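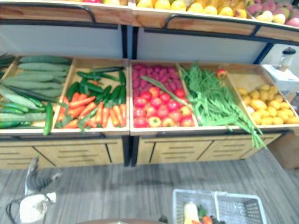 Tema: Prórroga del mandato y reglamento electoral

serkumier
24 de agosto de 2019
El artículo 10 solo prevé la prórroga por fuerza mayor. Un retraso del censo no encaja en ese supuesto.

monow
Discrepo. El tribunal admitió en julio una lectura amplia: si no hay censo válido, no hay convocatoria. El ejecutivo sigue en funciones.

serkumier
En funciones, sí — pero sin capacidad para nombrar cargos. Es el apartado 3.

wesum
¿Y las mesas de Ponce? Faltan unas 1.000 actas por validar.

monow
Eso afecta al recuento, no al mandato. Son 2 procedimientos distintos.

wesum
De acuerdo en lo segundo. Lo primero depende del recurso pendiente.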